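# Chapter 7: Planning the Road Schedule

**Key terms:** back-to-back, bus radius, day of rest, home block, travel party

A team that plays in a league spends close to half its season away from its own rink. The schedule decides how often it travels, how far, and how much rest it gets between games. Coaches and players feel the results on the ice, but most of the choices are made months earlier in the front office.

In this chapter you will follow one club, the Skalla Rivermen, as it plans its away games for a single season. Skalla plays in a small professional hockey league with clubs in Lelitz, Viter and several other towns. Its rink is shared with a figure skating school and a youth program, so the club does not have a free choice of home dates.

## 7.1 Where a schedule comes from

The league office does not start with a blank calendar. Each club first sends in a list of dates when its building is available. Skalla's list is short in February, when the rink hosts a skating competition and the ice is booked for most of two weeks. The league has to give the team road games in that period or leave it idle.

The league then builds a draft. The draft must meet a few fixed rules:

- Each club plays the same number of home and away games.
- No club plays on three days in a row.
- A club that travels more than 200 miles after a game gets a day of rest before the next one.

Clubs have ten days to ask for changes. Most requests are small. Skalla asked to move one game at Lelitz forward by a day so that it could be joined to a game at Viter, and both opponents agreed.

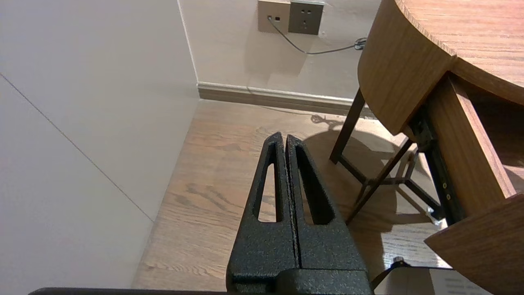
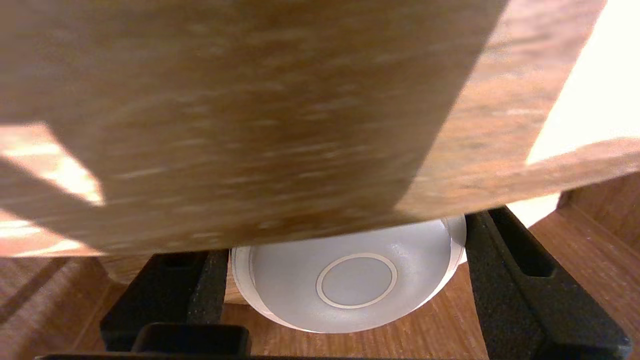
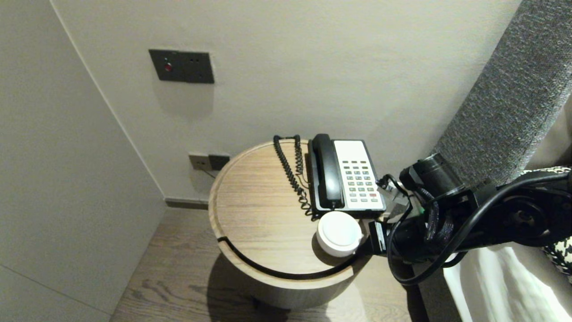 *Photos: Rahimi*

## 7.2 The bus radius

Skalla plays 19 away games. For each one, the hockey operations staff must decide whether the team goes and returns on the same day or stays overnight. The distance at which a club switches from one to the other is called its **bus radius**.

Lelitz is inside Skalla's radius. The team leaves after a late breakfast, skates briefly, plays, and is home before two in the morning. Viter is 249 miles away and is outside it. For that trip the team leaves the day before and sleeps in Viter on the night before the game.

The radius is a matter of policy, and clubs set it differently. A club with a tight budget may accept a longer drive home. A club with an older roster may pay for more nights away. Weather also matters, and Skalla shortens its radius in the winter months.

## 7.3 The travel party

The **travel party** is everyone who makes the trip. It includes the players, the coaches, the equipment manager, the athletic trainer and usually a broadcaster. Players who are injured or who will not dress often stay behind. The final list is due before the rooms and meals are confirmed, so a late call-up can mean changing both.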